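Taking a group round a robot workshop open day, what should we ask to see?

Posted by Delia Radu in Visits and Open Days

I help run a repair and sewing group and we have been offered places at an open day in July. The firm is called Statow and they do robot arms that handle clothes and cloth. I have never been to one of these. There are 4 of us going for certain, and maybe more if it is any good.

The invitation says there will be a demonstration in the morning and "time at the bench" after that, but it doesn't say what that means. I would like to know:

Is it worth bringing our own garments for them to try, or is that rude?
Do you get close to the arm or is it all behind glass?
Will people with no technical background get anything from it?

One of our members uses a stick and can't stand for long, so anything on seating would help too.

Horațiu Rusu

Went to one at a different firm a couple of years ago. It was mostly slides and a sandwich. Take a cardigan, workshops are cold. Can't help with the rest.

Behrouz Nikzad

I went to the Statow one last summer with my daughter, so I can answer most of this.

Write to them first about bringing garments. They were fine with it when I asked, but they wanted to know the fabric and whether there were zips or loose beads. They turned down a jumper with sequins. Plain things are best. A T-shirt is more interesting than you would think, and knitted things are the hardest for the arm, so if your group knits you will have plenty to talk about.

You do get fairly close. There was a line taped on the floor and you stay behind it while the arm is switched on. You can see well from there if the group is small. With more than ten people the ones at the back see very little, and that was my main complaint. If you can get the first slot, take it. Ours was at half past nine and the next one was packed.

The slides are short. The man giving the talk went through how they record the arm doing a job again and again, and he said they had done 826 runs of one folding task. After that it was all practical. They picked things up, put them down, turned them over, and started again when it went wrong. It did go wrong a fair bit and they didn't hide it.

What I would ask to see is how it gets hold of a single layer. Thin cotton is one problem and thick ribbed knit is another, and they explained it better with the cloth in front of them than they did on the slides. Ask for the wrist camera as well. They can put it up on a screen, and you get the view from just behind the fingers.

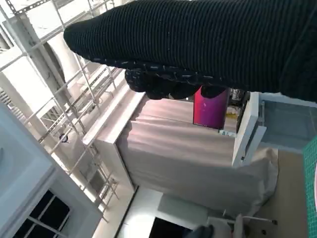
My daughter asked why they don't use suction and got a proper answer, to do with air going straight through a knit. So no, you don't need a technical background. People who sew asked the best things on our day. One woman wanted to know what happens when a finger lands on a seam, and that went on for ten minutes.

Seating: there were some chairs but they were the office sort on wheels, no good for someone who needs to lean on the back to get up. Say so when you book and ask for a fixed one.

Parking was free when we went but the car park only has 80 spaces and it fills up.

Ovidiu Manole

Agree with most of the above. Two things to add. It is louder than I expected, more from the extractor than from the arm, so stand near the front if anyone is hard of hearing. And they do stop for questions but only between runs, so write yours down or you will forget them.

I wouldn't bring a whole bag of clothes. We took six things and they had time for two.

Delia Radu

Thanks all, very useful. I have written to them about the chair and asked for the early slot. We will bring one ribbed jumper and one cotton shirt and leave it at that.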